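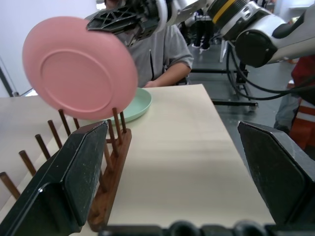
*Pink and mint-green plates with a wooden peg rack.*

**In Favor of the Peg Rack**

The housing office at Cordeiro proposes to remove the dish racks from its shared kitchens and to install closed drying cabinets. The residents' newsletter has invited comment, and I write to oppose the proposal.

A wooden rack with upright pegs asks very little of the person using it. Each plate stands on its edge, air reaches both faces, and the foot ring on the underside, where water likes to collect, is left to drain. In a closed cabinet the same plate is put out of sight while still damp and is forgotten there until June.

Fatima Akinola has argued in these pages that open racks look untidy. I accept that they do. A shared kitchen is a place of work, however, and plates in plain view are more likely to be put away by whoever needs the table next.

The cost also deserves attention. The office has set aside 2,004 dollars for the cabinets. New pegs and a yearly coat of oil for every rack in the building would come to about 100.

I ask that the racks be kept, and that the matter be reviewed only if residents request it.

Nkrumah Issahaku
11/04/2020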